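The Slow Slip at Vurnthorpe

A two-armed robot cell lost its grip on the truth a little at a time, and it took a wrecked part for anyone to go looking

The alarm that stopped the Stirnia cell came on a Saturday, when the shop at Vurnthorpe was running a short crew. The two arms had closed toward each other to pass a tube across, and the right gripper arrived lower than it should have. The tube bent, the joint load spiked, and both arms locked where they stood. No one was inside the guarded area.

The first report blamed the tube. It was a reasonable guess. A batch had come in slightly out of round the previous August, and the crew remembered it. The bent part went in the scrap bin, the cell was restarted, and it ran for two hours before it faulted again at the same step.

Ruchti, the firm that built the cell and services it, asked for the logs. They covered 800 handovers, and read in order they showed a steady drift. The right arm had been meeting more resistance each day. The controller had been correcting for it, and because every correction was small, none of them raised a warning. The limit applied to a single move. Nothing in the software added the moves up.

The cause was a cable. The line feeding the right gripper had been clipped too short after a routine swap, so it pulled on the wrist whenever the arm reached across the table. Over time the pull worked a mounting screw loose, and the gripper began to tilt. A technician found the screw by hand in a few minutes once the cell was powered down.

The fix was a longer loop and a new screw. The recheck took most of a shift, with both arms brought in at low speed over the same stretch of table and stopped at each point so the cable could be looked at.
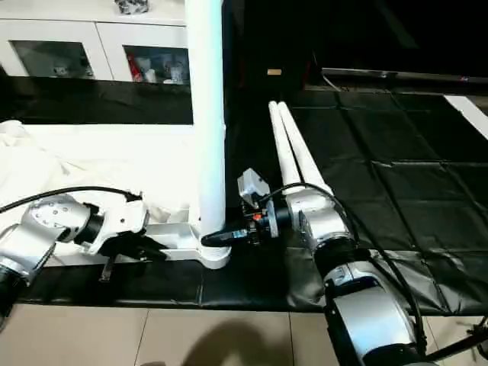 The two arms and their grippers, with a white column between them.

Ruchti has since changed the service sheet. Cable slack is now checked with the arm fully extended, where the old sheet had it checked at rest. The software has a running total as well, and the cell stops when the total passes 80 percent of the allowed correction.

Jamton, which runs a similar cell, went through its own logs after hearing about the fault and found a smaller drift on one arm. That cell is down until the mount can be replaced.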